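The lamp, the lead and the bare corner

Larysa Dovhaniuk has been arranging other people's rooms for long enough to have opinions about power strips. She works under the name Vavamano, mostly in rented studios and shared offices, and she agreed to talk to me on one condition: that I didn't call her a stylist. I went in with doubts of my own. I have paid for advice on where to put a table before, and the table ended up where it started.

We began with the square table at Grerwood.

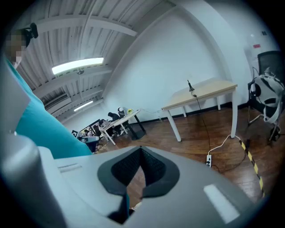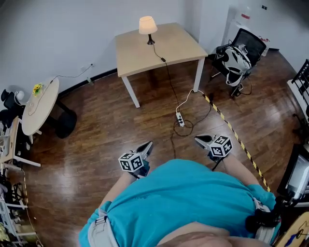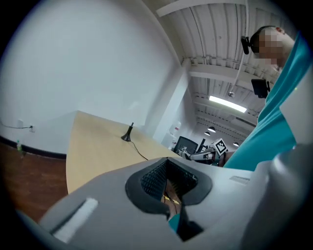
"People look at a table against a white wall and think it's finished," Dovhaniuk said. "Then they want light on it, so there's a cable. Then the cable needs somewhere to go."

Where it goes, in that room, is over the front of the table and down to the floor. I asked whether a professional shouldn't have done better. She didn't take offence, or hid it well.

"You can run it down the back leg. I would, and I've said so. But if you move a table often, you'll have pulled the clips off within a month. I'd sooner see a lead than a lead with four broken clips stuck to it."

It sounded to me like an argument for doing nothing, and I told her. She said doing nothing was underrated and considerably cheaper than her day rate, which is 193 pounds.

The tape bothers me more. Yellow and black stripes on a dark, shiny wood floor make a room feel like a loading bay, and no lamp will talk it out of that. Rocío Cisternas, who keeps the bookings at Grerwood, defended it when I rang her later. "It marks the floor. You see it and you walk round. I had a nice grey one before and people treated it as decoration." She couldn't tell me how many people had tripped over either colour.

On lamps, Dovhaniuk is harder to argue with. She likes a small shaded one on a pale top and dislikes relying on a strip light overhead for everything. "You sit under a long tube all afternoon and by four o'clock you want to go home. Put a lamp on and you want to go home at five." I pointed out that this was an hour's improvement at best. "An hour is an hour," she said.

I also tried the idea on Nazar Melnychuk, a joiner who has built tables for Druvum and has no stake in hers. He was unconvinced by the corner. "A square table wants people on all sides. Push it up to a wall and you've bought a shelf with legs." He did approve of the light wood. He thinks a dark top on a dark floor swallows everything you put down, and says he has lost 3 good pencils that way.

Dovhaniuk had heard the shelf complaint before. Her answer is that most tables in shared rooms are used by one person at a time, whatever the owner imagines when ordering them, and that the middle of the floor is worth more empty. I asked if she had measured any of this. She hadn't. She goes by what gets moved back after she leaves, and she admits that is quite a lot.

So what would she change, given 100 pounds and a free morning? She thought about it for longer than I expected. A shorter lead for the lamp. The power strip fixed under the tabletop, out of the way of feet. The coat hooks by the door lowered, a subject on which she spoke for some time and which I have left out.

"And then leave it alone until November," she said. "See who complains."

I asked who usually does. "The one who chose the table."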